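Ullby Gripper Trials: flat objects, two arms

README, revised 14 November 2024
Maintained by Sang Giáp. Hardware questions go to Cathal Ó Súilleabháin.

What is in this folder

Recordings from a comparison of two finger sets on the Ullby bench. The bench has two small arms on a shared rail inside a pale enclosure. All tasks use thin or flat things: cards, a small wallet, clear plastic containers. We picked them because the old Mulligan set, recorded on blocks and cups, told us very little about fingertip shape.

There are 1,205 episodes. Of these, 647 were recorded with the Vurora fingers and the rest with the stock ones. Episodes that stopped on a controller fault are kept in the faults folder and are not part of the total.

Layout

episodes/ one folder per episode, with joint positions, gripper commands and video
calib/ camera calibration, one file per session
faults/ stopped episodes, unsorted
notes/ operator notes as plain text
splits/ train and test lists

Each episode folder has a meta file with the finger set, the operator initials, the task name and the result. The result is pass, fail or unclear. Unclear means the two of us watched the video and did not agree. Please don't fold those into fail.

Cameras

One fixed camera covers the bench and there is a small camera at each wrist. The wrist video is the one to use for judging a grasp on a card. From the fixed camera a card held edge-on is only a few pixels wide. Timestamps come from the recording machine, and the October sessions have a constant offset of 12 frames between the fixed and wrist streams. The loader corrects this if you pass the session name. If you read the files yourself, you have to shift them.

Controllers

Both finger sets were run with the Parnuteo controller at the same gains. We tried softer gains for one session and dropped them, as the wrist sagged when the arm was stretched out. That session is in faults/ as well.

Sample frames, first three from the fixed camera, last from a wrist:

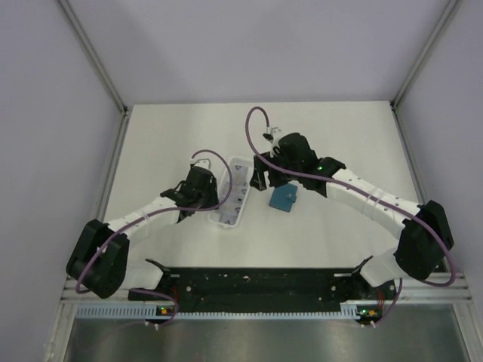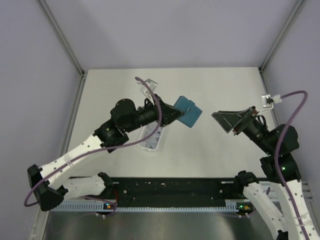
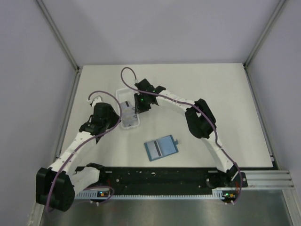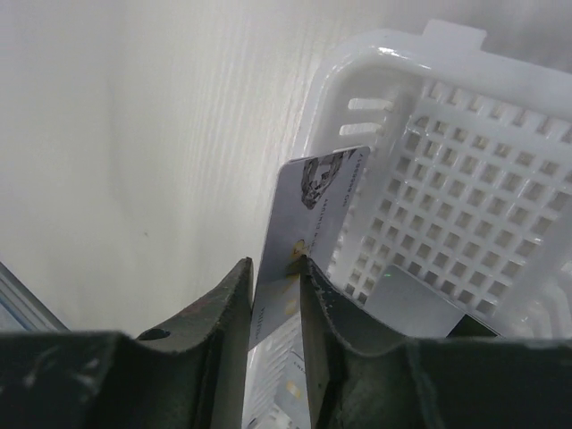 Known problems

Gripper width is reported as a motor position and has not been converted to millimeters. The zero point moved when the fingers were changed, so widths can't be compared between the two sets without the offsets in calib/.

Clear plastic gives poor results with any depth estimate we have tried. We left depth out of the release.

Task names in the first sessions were typed by hand. "card_in", "cardin" and "card-in" are the same task. A cleaned list is in splits/names.txt.

Episode 3,493 is not a typo. Numbering carried over from the Mulligan set, so the numbers here do not start at one and there are gaps.

Changes

The test list was rebuilt so that no session appears in both splits. Results computed on the October list should be run again.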